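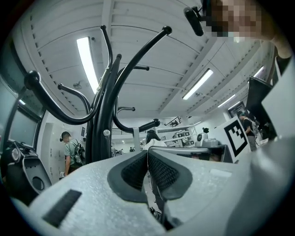

Skonunville's town hall has a new coat rack, and the price is raising eyebrows.

The black metal stand, with curved arms ending in round knobs, was bought from Vurnel in June for the public waiting room. A second is on order. The two will cost the town 70 dollars each, plus 8 dollars apiece for delivery.

Town clerk Kuldeep Srivastava said residents had "asked for years" for a place to hang their coats. He could not say how many had asked.

Nor is it clear why the order went in at the start of summer - the old wall hooks were taken down the same week. Srivastava said Vurnel's price was "fair," but no other quotes were sought.

The second rack is due 1st August.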